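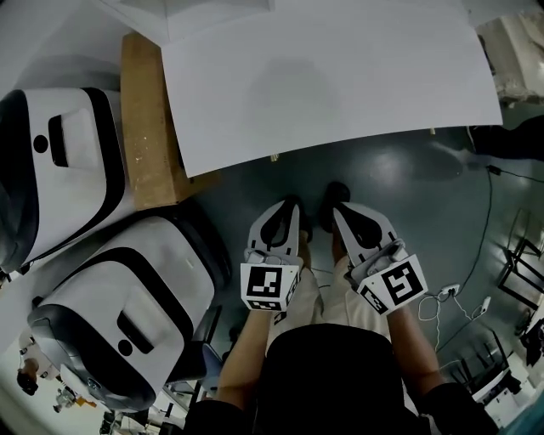
6 Mar 2020

Floor day at the Miltier unit. Moved the shoes off the rack and worked at ground level, standing, with the back bent further than I would like. The green floor is glossy and throws the ceiling lights back, so small items are hard to judge for distance. Must ask Ledeck for a matt mat, up to 16 mm thick.

Power strip still on the right-hand side. The black lead is long enough to go along the wall and ought to. Thin white cables looped again; coiled them at the end and tied them with tape.

Large white sheets curl at the edge after storage on the roll. Ordered flat stock from Wurkberg in November, 344 sheets, not arrived. Will weight the corners overnight.

Knees stiff. Left at nine, chairs not put back.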